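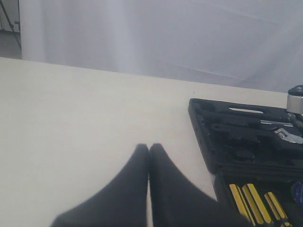 Reading time: 2 minutes

Speaker notes – Plesia gripper kit, review talk

Opening. Say who I am and that we paid for the kit ourselves. Thank Hsiu-ying Tam for the slot. Leave the first slide up while people sit down.

What you get from Plesia. Two soft black fingers, a wrist camera, a mounting plate, cables, and a license for the teaching software. The arm is extra. We used the Ovska arm we already had. Ask who in the room runs something similar.

Setup. It took us 19 days from delivery to first useful run. Most of that was waiting on a replacement cable. The mounting itself was an afternoon's work for Shih-chieh Chu, and the printed manual was fine. Skip the cable story unless somebody asks.

The view on the slide. It comes from the wrist camera, and it is what the software has to work with. Point out the fingertips, nearly touching, with white table between them and the tool case off to the right. The yellow and black screwdriver handles stand out well. The dark tools in the dark case do not – their shapes mostly blend into the plastic. Give people a moment to look for them.

Task. Picking hand tools out of a molded case. We chose it for the bench at Rindau, where the technicians want tools handed over and put back. Fitted recesses are hard for any gripper, so tell them we did not go easy on it.

What worked. Screwdriver handles, from the first week on. The soft covering grips a ridged handle without much force. Teaching a new pick takes around 20 minutes once you know the menus.

What did not. Thin rods lying at an angle. Shiny wrench heads, when the overhead lights were on. Dark on dark was the worst. Choi makes a clip-on light for this camera and we have one on order for February. No results yet, so do not promise any.

Support. Replies came the next day, in plain language. One firmware update broke the finger calibration and we had to roll back. Plesia fixed it in the next release.

Price. Do not quote a number. Quotes vary with the arm, and the sales desk will do one by email.

Close. Would we buy it again – yes, for the handles and similar parts. For a full case of mixed tools, wait. Then questions. If there is time, show the calibration screen.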